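Does a town of 3053 households need its own currency? The Stalgate token was launched with the claim that it would "keep money local". We went into this project doubting that, and our doubts are mostly still there.

## What we looked at

Stalgate's token is issued by Prorkell, a small payments firm. Shoppers swap pounds for tokens at one to one and spend them with member traders. A trader who wants pounds back pays a fee of 6 per cent. We collected answers from 16 traders during February, using a paper form with space for comments, and read Prorkell's published terms twice. We asked the firm for its transaction totals and were sent a brochure.

## What traders told us

Most had joined in the first few weeks, when joining was free. A bakery said tokens came in on market days and hardly at all otherwise. A bike repair shop had taken none since Christmas. The café Jellolia was the busiest user we found, with some 300 tokens in the till at the end of one week, and it also had the clearest complaint: its flour, milk and rent all have to be paid in pounds, so nearly every token is cashed in and the fee comes off.

That matters for the main claim. If a token is spent once and then redeemed, it has done what a five pound note does, at a higher cost to the shop. Prorkell's leaflet says each token changes hands "again and again". We could not find where this came from, and the traders' answers don't support it.

## Problems with our own work

Our sample is small and leans towards the high street. Traders who dislike a scheme may be keener to fill in a form about it. We also asked "How often do you spend tokens yourself?", which several people read as a question about their private shopping. Those answers have been left out.

We did not speak to shoppers, so we can't say whether anyone chose a local shop because of the token. It's possible. A discount card would be a fair comparison and would probably cost less to run.

## Where this leaves us

We would not tell a new trader to join until the redemption fee is lowered or the transaction figures are published. The second ought to be easy.

The form, the tally sheet and the slides for our Oral are in the shared folder. Last edited Mar 20, 2020.

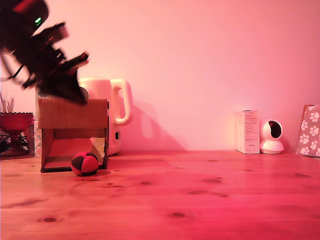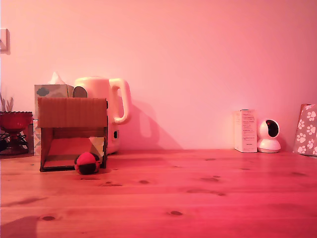
*Cardboard box on the wooden tabletop, pink light.*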